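4. Poner el mantel de cuadros en la mesa plegable Malteck

Ya tienes la mesa montada (si no, vuelve al apartado 3, que sin las patas bloqueadas esto es un suplicio). Ahora toca vestirla. Yo uso el mantel Clotden de 265 cm, que en mi mesa de 77 cm de alto llega hasta el suelo y deja una caída bastante bonita.

1. Despeja el suelo. Aparta sillas, cables y todo lo que pueda engancharse con la tela.

2. Pasa un paño seco por el tablero. Las migas de la última merienda se notan después, te lo digo yo.

3. Desdobla el mantel a lo largo, con el revés hacia abajo, y busca la marca del centro. En el mío es una puntadita blanca; en los Clotden comprados antes de mayo no viene, así que dóblalo en cuatro y marca el pico con el dedo.

4. Haz coincidir el centro con el del tablero y deja caer primero el lado largo de atrás.

5. Ve al otro lado y tira despacio, con las dos manos separadas. Usa los cuadros como guía: si la fila del borde va paralela al canto de la mesa, lo tienes.

6. Coloca las 4 pinzas Horgan por debajo del canto, una por esquina. ¡Sin apretar a lo bruto, que dejan marca!

Nota: si tu mesa es de 200 cm o más, puede que asomen las patas. A mí no me molesta, pero con un alfiler en cada esquina se arregla.

Precaución: un mantel que arrastra se pisa con una facilidad tremenda. En zonas de paso, súbelo un par de dedos — o pon la mesa contra la pared y listo.

7. Aléjate unos pasos y mira la caída desde delante antes de poner nada encima.
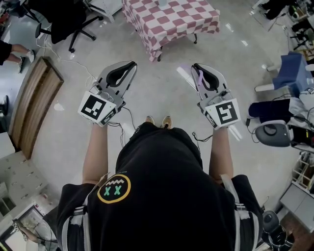
El mantel de cuadros rosas y blancos, con la caída hasta el suelo.

8. Si ves arrugas, pulveriza un poco de agua y alisa con la palma. Plancha solo por el revés y a temperatura baja.

Para guardarlo, enróllalo en el tubo de cartón que trae; doblado coge unas rayas que luego cuesta quitar.

Guía de montaje Flavthorpe, revisión 2019-06-19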